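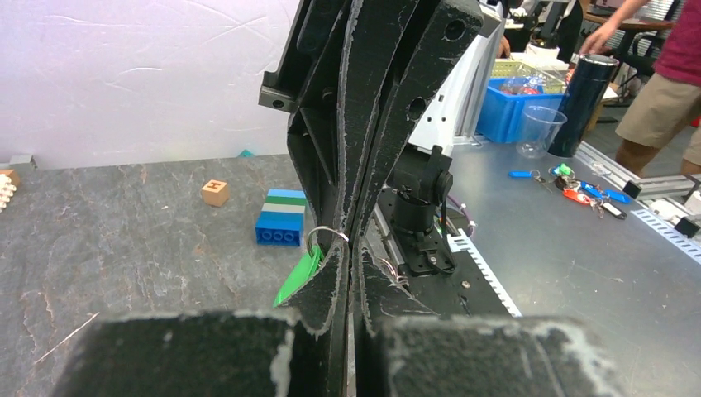

Figure 1. Wrist camera view during a key-handling run. Key ring with green tag held between the fingers; further tagged keys on the metal table.

Course Handout: Care and Setup of the Key-Handling Cell
Kusetti Technical Institute, Robotics Workshop
Prepared by Darnell Calloway
Revised 14/11/2025

Purpose of this handout

This handout covers the routine setup, inspection and minor repair of the key-handling cell. It is to be read before the first supervised session and kept at hand during it. Students who have completed the Sudar bench exercises will already know the arm controls, and those are not repeated.

The task itself is simple to state. The arm picks up a ring with its plastic tag and key, lifts it clear of the table and sets it down at a point named in the run sheet. Keys make a demanding test of a gripper. They are thin, they swing, and a ring that is held slightly off center will turn as soon as the wrist moves. Most failed runs in this cell are caused by worn fingers or a shifted camera, and both can be found in a short inspection.

1. Before power is applied

Check that the run sheet on the clipboard matches the program loaded on the controller. The sheet and the program carry the same Tatier job number.

Walk the cables from the base of each arm to the point where they enter the slotted channel. A cable should lie in a relaxed loop beside the base, with enough slack for the full turn of the first joint. Press any channel cover that has lifted back into place. Bolts in the mounting plates are checked by hand and then with the torque wrench; they are not to be tightened further if the wrench clicks at once.

2. Inspecting the fingers

The fingers are 3D-printed and are treated as wearing parts. Look first at the edges and seams. White fuzz along a cut edge, such as can be seen in Figure 1, should be recorded in the log with the position of the finger, left or right. Fuzz by itself does not stop a session. Remove the following from service:

Any finger with a crack that can be felt with a fingernail.
Any finger that moves at its root when pushed sideways.
Any pad whose gripping face is no longer flat.

Wipe the gripping faces with a dry cloth. Do not use solvent. Do not trim the fingers with a knife while they are fitted to the arm.

3. Changing a finger pair

Fingers are always changed as a pair, even where one appears sound. A new finger working against an old one will close off center, and the camera offset will then be wrong for every pick.

Drive the gripper to the fully open position and press the stop button. Remove the 2 screws on the left finger, draw the finger straight out, and repeat on the right. Seat the new fingers by hand before starting any thread. Tighten the screws in turn, a little on each side, until the finger sits square against its carrier.

Close the gripper slowly with nothing between the pads and look at the seam from the front. The gap should be even from top to bottom. If it is wider at the tips, loosen both fingers and seat them again. Write the date and the Brannigan batch number of the new pair in the log.

4. Checking the wrist camera

The fingers should run through the center of the view, with the table visible on both sides of them. If they have drifted to one side, the bracket has moved. Loosen the bracket, bring the seam back to the center line on the monitor, and tighten again. Save a reference picture after any adjustment — the next group will compare against it.

5. Test picks

Run 14 test picks at reduced speed, using keys from the workshop set. For each pick, note whether the pads closed on the ring, on the tag or on the key. A hold on the ring is the intended result. Two dropped keys in one test series mean that the fingers must be inspected again from section 2.

No one reaches toward the table while the arm is moving. To reposition a key or take away an object, call "hold," wait for the operator to repeat the word, and reach in only after the arm has stopped.

6. Service interval

The finger pair is replaced after 1000 picks or at the first fault listed in section 2, whichever comes sooner. The bracket and base bolts are checked at the start of each term; the next full check is in January. Entries in the log are signed by the student who did the work and by the supervisor on duty.

Reading for the next session: Tatier controller manual, chapter on tool offsets. Bring the completed inspection sheet.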